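Workshop notebook, November, second batch of the sourdough trials

Finally some numbers worth writing down! The Duggan starter (the rye one Gearóid keeps on the shelf over the proofer) went from flat to doubled in 6 hours at room temperature, and the Jekberg starter took 8. I had expected it the other way round, given how sour the Jekberg smells in the morning. So acidity by nose is a poor guide, which I should have known, but it is lovely to see it so clearly on the tape marks.

Flour is the Cullorard white for everything from now on. Batch size stays at 300 g flour so that we can compare with the October pages. I tried the Trandby whole wheat in one jar just for fun and it drank up so much water that the dough went stiff as putty within minutes. Not throwing it out, though! It smells of hay and honey and I want to give it another go with a longer soak, maybe overnight, salt held back until the morning.

Gearóid asked why we bother feeding twice a day. Fair question. My feeling is that the second feed matters more for flavor than for lift, and the evening jars do taste milder (he agreed, tasting blind, with his back to the bench). I'd like to run one week on single feeds and see if either of us can tell. If we can't, that saves us a good bit of flour by spring.

The other thing on my mind is steam versus oven for the same dough. A baked crust hides so much. With no crust in the way you get the crumb and the sourness straight off, and any clumsy shaping shows up at once, so I'm getting very fond of buns as a test piece. 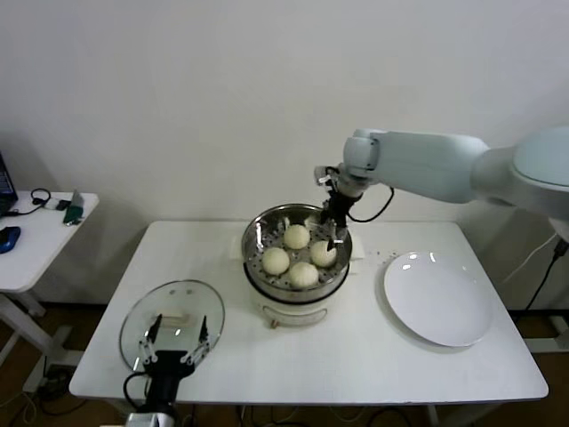 Four buns on the steamer tray, lid off.

Shaping notes to self: roll tighter than feels right, seam down, and leave room between them. Cover during the last rise, even on a damp day. Bring the water up slowly. I keep wanting to hurry that bit and I should stop.

Sem Bosman wrote back about the microscope! He says we can have it whenever the bench is free, and he'll show us how to make a proper smear. He also reckons a dilution of 1 in 4,000 is a sensible place to start for counting yeast cells, otherwise it's just a gray blur. I can't wait to see what is living in the Duggan jar.

To do:
Relabel the jars, the ink has run on two of them
Ask Gearóid for his feeding log from the summer
Order more Cullorard before the bag runs out
Soak the Trandby tonight, feed everything else at 9 pm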